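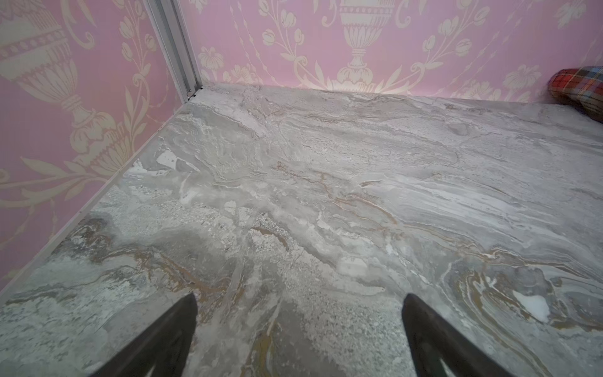
Interior Finishes, unit 4: pattern on pattern
Handout for the September group. R. Văduva

Bring this back next time, we work from it.

What we cover
Patterned stone-look surface next to patterned wallpaper. When it holds together, when it fights. How to measure for both. Cleaning at the end if there's time (there was none last year).

Some words first
Vein: a line through the stone, thin or thick, usually a different color from the ground.
Ground: the main color. Gray, off-white, whatever is left when you ignore the veins.
Damask: in wallpaper, a large repeating motif, usually leaves or flowers, traditionally in two tones. Cream on pink is a classic one.
Repeat: distance from one motif to the same point on the next one. Printed on the roll label. READ THE LABEL.
Drop match: motif shifts down on the next strip. Straight match: it doesn't. More waste with a drop match.

"Marble-like" means the pattern only. Real stone, printed vinyl, tile, laminate can all carry it. Don't write "marble" on a schedule unless you have the supplier's sheet in hand. I took points off for this on the Modcombe exercise and will again.

Scale
Damask is regular. Marble pattern is not. That's why the two can share a room, one is a grid and the other wanders. Trouble starts when the sizes get close: a tight swirl in the stone about as big as the wallpaper motif and the eye keeps jumping between them. Stand back and squint. Crude but it works.

Color
Gray with a blue cast goes cold beside pink. Ochre or tan veins warm it up again, and tie in with cream in the paper. Check the samples together, flat one lying flat and the paper held upright. Daylight and then lamp light. The pink shifts alot under warm bulbs.

White patches and flecks in the pattern: look at these before you order. In a small sample you might get none, or one sitting right in the middle, and neither tells you much. Ask for the biggest sample they'll send. Plorkari and Manole are the two ranges in the sample cupboard, please put them back in the right boxes.

Direction
Bands running on the diagonal make a corner look busier. Turn the sheet or plank before you cut, try both ways. With a printed product check how soon the pattern repeats, same swirl twice near a wall looks cheap.

Measuring, worked numbers
Wall height 2360 mm. Add 37 mm top and bottom for trimming, so 2434 per strip. Then round UP to a whole repeat. Do it for your own wall with the repeat off your label. Show the working.
Don't deduct for small windows.
Corners: never wrap a full strip round an inside corner. Cut it, small overlap, new plumb line on the second wall.

Order of work
Usually paper before the final floor. Cover everything if it's the other way around, paste on a textured floor is miserable to get out of teh grain.

For next time
Pick one surface and one paper, stick both on a card, 200 words on why. Mention scale, color, direction. Indari catalog is fine for the papers, older copies on the shelf by the door.
Measure one room at home, any room. Sketch with sizes, no need to be pretty.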